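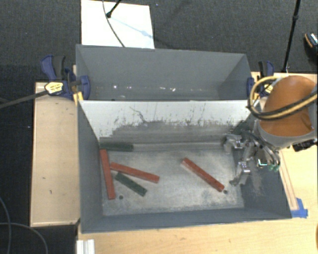
Flalorthorpe Institute, Department of Applied Automation
Robot Cell Practice, Handout 22: Grasp Faults Near the Bin Wall
Instructor: Ľubomír Zelenák
Issued Jun 19, 2023

1. Background
The exercise concerns a protective stop during block transfer between the two clamped bins. The arm was lowering toward a block near the right inner wall when a finger touched the slope. The controller reported fault 1575 (lateral force limit) and held position. The operator then cleared the fault and resumed without inspecting the gripper. On the next descent the fingers closed off center and the block was dropped outside the bin. No one was injured. The resume without inspection is treated by the department as the more serious of the two events.

2. Cause
The Clulus planner tests the fingers against the bin model but does not test the wrist or the brackets and wiring on the gripper. The bin model had been measured before the bins were last clamped, and the rim had since moved. Blocks lying in the open middle of the floor are not affected. A block against the base of a wall, such as the green one at the rear, leaves little clearance on one side and should be approached with the fingers opening along the wall.

3. Required procedure after a protective stop
Press the stop button before reaching into either bin.
Record the fault code and arm position in the Halás log.
Check the fingers, connectors and cables for damage.
Check that every clamp is tight and that the tape at the corner of the bin is holding.
Remove any small loose object from the bin floor.
Retract the arm by hand guiding, straight up, at reduced speed.
Measure the bin again if a clamp has been touched.

4. Assignment
Read section 31 of the Brurnero cell manual. Submit a one-page account of how the second event could have been prevented. Accounts are due at the first session in July.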